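Home Browse Ask Tags Members Log in
Filed under: Desktop PCs > Cooling and Thermal Paste > Cleanup

Thermal paste got all over the board around the CPU. How worried should I be?

Bayu Halim

I inherited a desktop from my brother-in-law, who described it as "basically fine, gets a little warm." It gets warm the way a toaster gets warm. Fan screaming by the time the desktop loads, shutdown fifteen minutes into anything more demanding than a spreadsheet.

So I took the cooler off, expecting old paste dried to a crust. What I found was old paste dried to a crust, plus what looks like a second application by somebody frosting a cake. I wiped it with a paper towel. This moved it. There is now a whitish film on the green part of the board on both sides of the socket, and I have learned that a dry paper towel is mainly a tool for distribution.

Things I have on hand: rubbing alcohol from the bathroom cabinet (the label says 70%), cotton swabs, a roll of shop towels, a tube of Ornum paste that came free with something, and a can of Wenance electronics cleaner that I am slightly afraid of.

Mostly I want to know if the smear on the board matters, or if I can clean the top of the processor, put new paste on and pretend the rest is snow. I'd also rather not pull the processor if I can avoid it. I have seen what happens to people who bend pins and I don't have the temperament.
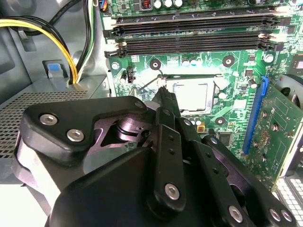
Can I put fresh paste on top of the old stuff if there's only a thin layer left?

Take the old layer off first. Dried paste leaves lumps and gaps, and the new paste can't do much about either one. It takes five minutes with a damp swab and you only have to do it once.

One more detail in case it matters: the machine does still boot. It did before I started, anyway. I haven't plugged it in since, out of respect.

Tsion Tesfamariam

You're in better shape than you think. Most ordinary white or gray paste doesn't conduct electricity, so a film on the board is ugly and that's usually the end of it. The stuff to be scared of is liquid metal, which looks like a broken thermometer and doesn't turn into a whitish film. If you have any idea what brand went on there, look it up before you power on. If your brother-in-law is the only source, clean it all off.

On the alcohol: 70% will cut paste, but the other 30 is mostly water and it takes longer to dry. The 90-something kind is better and costs very little more. Get that if you can stand to wait a day.

How I'd go about it:

Unplug the power cord, hold the power button down for a few seconds, lay the case on its side. Touch bare metal on the case before you go in.

Do the top of the processor first. Dampen a shop towel (damp, you should not be able to wring anything out of it) and wipe from the outside toward the middle. You already know what happens going the other way. Fold to a clean patch after every pass.

Then the board. Swabs only, one small area at a time, rolling them more than scrubbing. Go easy around the tiny parts. They're soldered down but they don't enjoy being shoved. Throw each swab out when it turns gray. You'll use an embarrassing number of them.

A faint haze left between the little components is fine. I spent most of an evening chasing the last of it on my own board once and the computer did not thank me.

Clean the bottom of the cooler too. Everyone forgets it, then wonders why the new paste is lumpy.

Leave the processor where it is unless you see paste going down into the socket itself. Let everything dry with the side panel off, and give it extra time if you stuck with the 70%. Then one blob in the middle, pea-sized or a bit under, cooler straight down, and tighten the screws a little at a time in a cross pattern.

I'd leave the Wenance can on the shelf. Some of those sprays are fine and some attack plastic, and you'd want to read the back of it with better glasses than mine.

Jestix

had same problem, i just used a toothbrush and it was ok. new one not the one you use. also check the cooler fan for dust, mine had 2 years of cat in it and the paste wasnt even the problem

Bayu Halim

Went out and bought the stronger alcohol. Processor is shiny now, board is on its second round of swabs. Checked the fan as instructed by Jestix. My brother-in-law does not own a cat, so I have some questions for him.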